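Tuhumury walks out of the Dastberg reunion

reteckfan40: So Tuhumury skipped the reunion taping and Inura posted a crying emoji. Are they feuding again?

afiq_p: They never stopped. Season 2 was the same fight.

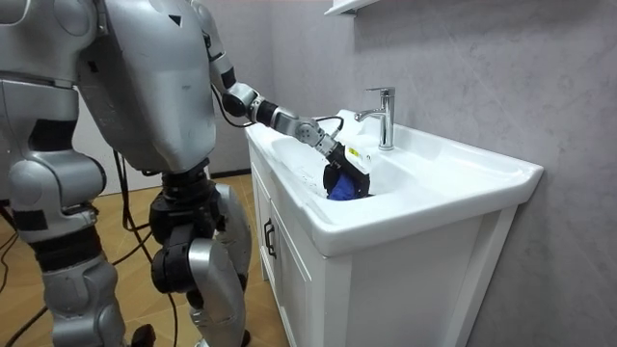
mollyk: I don't buy the feud. Inura liked the apology post in May. I had the last episode on, and they were laughing together.

afiq_p: That was edited. Watch it again.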